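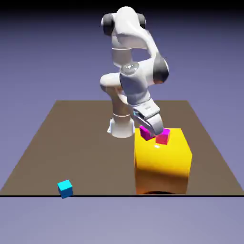
Ticket 446: Arm won't let go of the second cube when tidying

Project: Pradau (simulated tidy-up tasks)
Opened by: Solomiia Kuzmenko
Opened: Friday, January 26, 2024
Priority: medium
Status: open, workaround in place

What I'm trying to do

I want the arm to clear a table. Three little cubes and a big yellow box, and all the small stuff goes up on top of the box. It's my stand-in for what I'd really love a machine to do at my house, which is get the mail, the keys and the kid's toys off the kitchen counter and onto a shelf. Shelf = yellow box. Keys and toys = cubes. Please use your imagination, I do!

What goes wrong

The first magenta cube goes up fine nearly every time. The second one is where it falls apart. The arm carries it over, lowers it next to the first, and then the fingers open and one of them shoves whatever is already there. Sometimes the neighbor slides, sometimes it drops off the back of the box and the planner happily reports success anyway. The cyan cube is last in the queue, so on a bad run it never gets touched at all.

Out of 64 runs overnight, 20 finished with every cube on the box. My six-year-old would beat that, if you could get her to start.

Setup

Default gripper, default table, Plultis planner, no changes to the friction settings. Cube starting spots are random, box stays put. Drop height is whatever the planner picks.

Log

First try. Slowed the whole arm down. Looked lovely, very graceful, and knocked the cube over the back just the same. Put the speed back.

Second try. Turned the cube friction way up. The neighbor stopped sliding, but now the held cube sticks to a finger and comes back up with the hand. Undid that too. I don't want to fix this with glue physics – if it ever goes on real hardware, my counter isn't sticky (well, not on purpose).

Third try. Made the fingers open only a little on release. Better! The shove is smaller and most runs keep both magenta cubes. Leaving this on as the workaround for now. The catch is that when the wrist comes down at a slant, one finger still ends up in the space between the two cubes and there just isn't room for it.

Fourth try. Moved the drop points farther apart. The planner ignored me. I think it snaps to the back of the box top because that's the closest reachable spot to the base, and both cubes end up as neighbors back there with all that nice open yellow in front of them going to waste. Can somebody confirm? I couldn't find the setting.

Reply from Pylypenko support

Thanks for the detail. Your guess about the snapping is right: the planner picks the shortest reach unless you give it a placement grid. Could you turn on the grid, rotate the wrist so the fingers open front to back, and rerun the same seeds?

My answer

Grid is on, wrist rotation is on, seeds are queued. I'll post numbers when they're in.

One more thing while I have you. My boss at Petcombe asked me in December if we could have one of these putting away parts at the end of a shift, and I said "sort of." I'd like to be able to say something stronger. Picking up is in decent shape. It's the putting down, next to other things, without wrecking what you already did, that I can't promise, and that's most of what tidying is – on a workbench or in a kitchen.

Still needed from support

A way to make the success check look at all the cubes at the end of the run, and not just the one that was moved last. Right now I'm checking the final positions by hand and it's taking up my mornings.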